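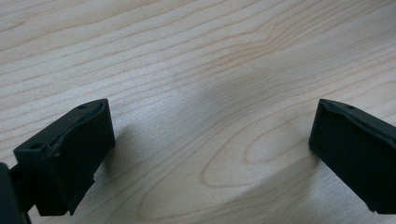 Privby Grip Faults – data card

Everything in this release went wrong, and we're thrilled to share it! Privby is a set of 3,016 short episodes recorded with hand-held grippers, each one tied to a fault in the hardware, the timing or the grasp.

Source: Pascu tabletop sessions, Lullstead
Episodes: 3,016
With a gripper width fault: 132
Fault labels: 12
Format: Flultero logs, one folder per episode

What went wrong

The big one is width drift. The encoder on one gripper slipped on its shaft, so the log reported closed fingers while there was still a gap between them. We only caught it when a policy trained on the first 3,000 episodes kept stopping short of the object – a lovely, repeatable failure once we knew where to look.

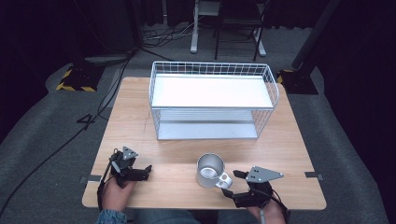

Cable snags are the second family, labeled cable_pull. A tug on the lead shows up as a short jump in wrist pose with no matching hand motion. The mug task is a good place to study it: there's a gripper on either side of the mug, each with its own cable, and the right one has to reach toward the white handle. Check both pose streams before blaming the tracker.

Safety

Please don't replay width_drift episodes on a powered arm. The commanded width can't be trusted, and a real gripper may squeeze far harder than the log suggests. Use simulation, or filter on fault_code first.

Known gaps

Labels for dropped_frame are still patchy in the Wednesday sessions. Fixes are very welcome – send the episode folder name and the label you'd expect.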